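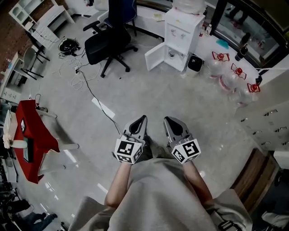 ## 3. Setting up the dehumidifier

This section covers the Gunon floor-standing dehumidifier with either the bucket or the hose drain. If you have the wall-mounted version, go to Section 4. The control panel is the same on both, so Section 5 applies to everyone.

### 3.1 Before you plug it in

1. Stand the carton upright and cut the straps. Lift the carton off the base; do not pull the unit out through the top.
2. Remove the foam blocks from both sides and the cardboard ring from inside the bucket bay. The ring is easy to miss. If it is left in, the bucket will not seat and the Full light will stay on.
3. Check that the float inside the bucket moves freely. Lift it with one finger and let it drop.
4. Peel the film from the display.
5. Leave the unit standing upright for 9 hours before you switch it on. If it was carried or stored on its side, leave it for a full day.

> **Caution:** Do not run the unit during the standing time, even for a short test. Running the compressor too soon can damage it, and this kind of damage is not covered by the warranty.

Keep the carton and foam until you are sure you will not need to return the unit. The return label is under the bottom flap.

### 3.2 Choosing a place

The dehumidifier works best in the middle of the dampest room, on a hard, level floor. On thick carpet, put a flat board under it. The board should be bigger than the base on all sides.

Leave 9 inches of clear space behind the unit and on both sides. The air outlet is on top, so do not put it under a shelf or a windowsill. Curtains should not be able to reach the rear grille when a window is open.

Do not use it:

- in a shower room or next to a bathtub
- outdoors, or in a shed without a solid roof
- in a room colder than 41°F
- within reach of a sprinkler, washing machine hose, or sink

In basements, run the unit with the door to the stairs closed. If the basement has a floor drain that has dried out, pour a cup of water into it first. A dry drain lets damp air and smells back into the room, and the dehumidifier will keep working against it.

### 3.3 Power

Plug the unit straight into a grounded wall outlet. The cord is six feet long. If it will not reach, move the unit closer to the outlet.

> **Caution:** Do not use an extension cord, a power strip, or a plug-in timer. The compressor draws a short, heavy load each time it starts.

Route the cord along a wall and away from the path people use. Do not run it under a rug. If the cord or plug gets warm to the touch, switch off, unplug, and call service.

If the outlet has test and reset buttons, press both once before you connect the unit. An outlet that trips every few hours usually needs replacing. Have an electrician look at it before you report a fault with the dehumidifier.

### 3.4 Option A: Using the bucket

1. Slide the bucket straight in until it clicks.
2. Check that the Full light is off. If it is on, take the bucket out, check the float again, and put it back.
3. When the bucket is full, the unit stops and beeps five times. The fan may run for a few more minutes. This is normal.
4. Hold the bucket by its handle with one hand and support the base with the other. Pour from the front left corner, where the lip is shaped for it.

The collected water is not safe to drink. It can go on the lawn or down any drain. Do not use it in an aquarium or a steam iron.

Rinse the bucket every week with warm water and a drop of dish soap. Bleach makes the float sticky.

### 3.5 Option B: Using the drain hose

The hose lets the unit run without anyone emptying the bucket. It drains by gravity only. The end of the hose has to be lower than the port for its whole length, with no loops or humps.

1. Switch off and unplug the unit.
2. Unscrew the round cap on the back, at the lower right. Pull out the rubber plug behind it. Keep both parts in the bag the hose came in.
3. Fit the washer into the hose collar, flat side toward the unit.
4. Screw the collar on by hand until it stops. Do not use pliers.
5. Lead the other end to a floor drain and secure it with the clip.
6. Leave the bucket in place. The unit will not start without it.
7. Plug in, run for two hours, and check for drips at the collar.

**Note:** If water is collecting in the bucket as well as coming out of the hose, the back of the unit is higher than the front. Adjust the rear feet.

The Skenar pump kit can be used where there is no low drain. It is sold separately and comes with its own sheet. Do not use pump kits made for air conditioners. The fittings look the same but the thread is different.

### 3.6 First run

1. Close the windows and outside doors.
2. Press **Power**. The display shows the current humidity after a minute or so. Ignore the first number.
3. Press **Mode** until **Auto** is lit.
4. Use the arrow keys to set 50 percent. In a room with books, instruments, or wood furniture, set 45.
5. Leave the unit running overnight.

In a very damp room the reading may hardly change for the first two or three days. Water held in the walls and furniture has to come out before the air gets drier. Do not lower the setting to speed this up. Below the target the unit cycles off; above it, the unit is already running as hard as it can.

After the first week, most people can switch from Auto to **Eco**. In August you may need to go back to Auto for a while.

### 3.7 Filter and hour counter

The filter slides out from the right side. Check it after the first 100 hours of use, then once a month. Vacuum it with a soft brush, or wash it in lukewarm water and let it dry completely in the shade. Never run the unit without it.

To see the total running time, hold **Mode** and the down arrow together for three seconds. The display scrolls the figure from right to left, so a unit that has run 1,897 hours shows a 1 first, then the rest. Write this figure down before you call service. Resetting the filter light does not change it.

### 3.8 If it does not start

| What you notice | What to do |
|---|---|
| Display is dark | Check the outlet with a lamp. Press reset on the outlet. |
| Full light on, bucket empty | Reseat the bucket. Look for the cardboard ring (3.1). |
| Fan runs, no water | Room may be dry already. Set 35 percent for an hour and check again. |
| Code E2 | Sensor fault. Unplug for ten minutes. If it comes back, call service. |
| Ice on the coil | Room is too cold. Switch off and let it thaw with the bucket in. |
| Rattle from the back | Tighten the hose clip or move the unit away from the wall. |

Do not open the rear cover. There are no parts behind it that you can replace yourself.

When you call service, have the model name, the hour figure, and the outlet type ready. Ask for Yufang Ye for questions about drainage and pump kits, or Segundo Palomino for warranty returns. Messages left after 5 p.m. are answered the next working morning.

Section 4 begins with the bracket template for the wall-mounted unit.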